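Wirkano Builders Forum > Manipulation > Bimanual
Thread: Dropping the wrist cameras, head view only. Results and a question

stuvura_nights
Posted May 8, 2024

Hi all, long post, sorry in advance! I've been working on bimanual policies for lab-type chores for a while now and I finally have numbers I'm willing to show people. The short version is that I trained the same imitation policy two ways, once with head camera plus both wrist cameras, and once with the head camera only, and the head-only one did better on my bottle and beaker task. I expected the opposite and I'm still a little suspicious of it.

The task is bottle in the right hand, beaker on the table, get the bottle over to the beaker and tip it, set the bottle back down upright. Left hand is supposed to steady the beaker during the tip. I collected 227 demos by teleop, all me, all at the same table. Same demos for both policies, I just masked out the wrist streams for the second one. Then 100 trials each, start positions shuffled from a list I made beforehand so I couldn't cheat.

Three views: 61 clean finishes. Head only: 74.

Most of the difference is in the approach. With the wrist views in there the right arm would come in nicely and then sort of dither over the beaker, like it was waiting for something in the wrist image to look right. The head-only policy just commits.

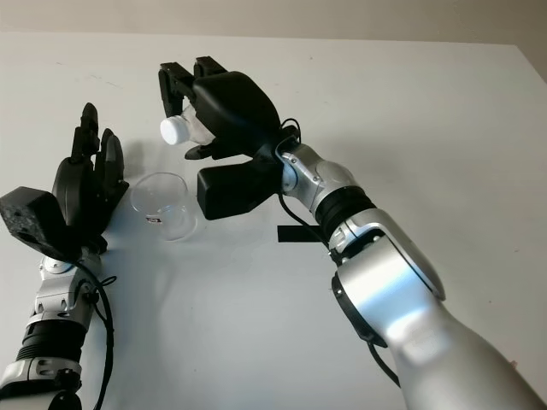
Head view during the approach, bottle in the right hand, left hand still open.

The left hand is the weak spot in both versions. It likes to stay parked with the fingers up way longer than I ever did in the demos, and sometimes it never comes in at all. I counted those as failures even if the tip went fine.

So my question: has anyone else seen fewer cameras win on a small dataset? And is it a real thing or am I fooling myself?

boersma_bench
Replied

Real thing, in my experience. With a couple hundred demos the wrist views are mostly a way to memorize. They change like crazy for tiny wrist motions, so the network finds all kinds of junk to latch onto. We had the same thing folding cloth. Once we got up to 2000 demos the wrist cameras started paying for themselves and the gap flipped.

Nice numbers by the way. Did you use one seed or several?

stuvura_nights
Replied

One seed each. I know, I know. Training takes me all night and I share the GPU box.

Thijs Stevens
Replied

Then I have to be the grump. One seed each, 61 against 74, one operator, one table. I wouldn't call that a result yet. I've had two seeds of the exact same config land further apart than that on a pick task. It may well be true! But the write-up above reads like the camera question is settled, and I don't think you can tell cameras from luck here.

Also, masking the wrist streams isn't quite the same as training a head-only network. Did you zero the images or remove the encoders? If you zeroed them you still have all those parameters sitting around, and your batch norm (if you have it) is seeing something weird.

stuvura_nights
Replied

Removed the encoders, "masked" was a lazy word on my part. No batch norm. And yeah, fair on the seeds. I did say I was suspicious of it, though!

Thijs Stevens
Replied

You did. I skimmed that bit, my apologies.

gripfail
Replied

I'm going to disagree with both of you a little. Seeds matter, sure, but look at where that bottle is. From up there the fingers wrap over a good part of it, and it's clear plastic, and the beaker is clear glass on a white table. A head camera has a pretty poor time with that. If the head-only policy gets 74 anyway then I'd bet it's barely looking at the bottle at all and is going off joint positions plus a rough idea of where the beaker is. Which is fine until you swap the beaker.

There's also that bit of black tape on the table by the wrist. I'd peel it up and run again. Policies LOVE tape. I had one that did beautifully until I wiped down the table and took the marker with it, and after that the arm reached for thin air all afternoon.

stuvura_nights
Replied

Ohhh, the tape. It's been there for every single demo and every trial. I use it to put things back between resets and I'd completely stopped seeing it. OK, that one stings.

The beaker does move around between trials, though, so it can't be getting everything from the tape. But I could see it anchoring the right arm.

boersma_bench
Replied

Beaker has a little label on it too, white with some red. On a transparent object that could be the only part the network really tracks. Try turning it around so the label faces away. It's a five minute test and you don't have to retrain anything.

gripfail
Replied

Seconding the label thing. I'd do label first, then tape, then both.

Thijs Stevens
Replied

And do it on both policies, please, or we'll be back here arguing about it again. If the three-view version holds up without the label and the head-only one drops, that's a much more interesting finding than the original one.

stuvura_nights
Replied

OK, I ran the easy one. Label turned to the back, tape left alone, the first 20 starts from my list, both policies. Head only finished 9. Three views finished 12.

So the head-only one got hit a lot harder. Where it fails is pretty consistent too, the bottle stops short and to the right of the beaker and it tips there. I had water in the bottle. I now have water in other places.

Haven't touched the tape yet. I want to dry the table and think about it first.

boersma_bench
Replied

Ha! Well, 20 trials is 20 trials, but a drop like that on the head-only side is hard to argue with. I'd still say the wrist views were hurting you in the original setup. Both can be true.

Thijs Stevens
Replied

Agreed on the drop. Still not agreed on the wrist views hurting. Three seeds and I'll stop complaining.

mlle_torque
Replied

Jumping in because I have the same hands, or ones that look a lot like them. Your left hand parking might have nothing to do with cameras. How long are your action chunks? Mine did exactly that when the idle hand's demos were mostly standing still, the policy learned that the safest next move is no move. I cut the long pauses out of the start of each demo and it got noticeably better.

stuvura_nights
Replied

Chunks are pretty long, and yes, my left hand sits there doing nothing for the first half of nearly every demo. I'll trim those before I retrain.

Plan for now: tape test on the old checkpoints, then trim, then three seeds of each (happy, Thijs?). With my share of the GPU that probably lands in July. I'll post the per-trial sheet here too, including the ugly ones.

gripfail
Replied

Please post the start list with it, I'd like to try it on my table. No tape over here, I promise.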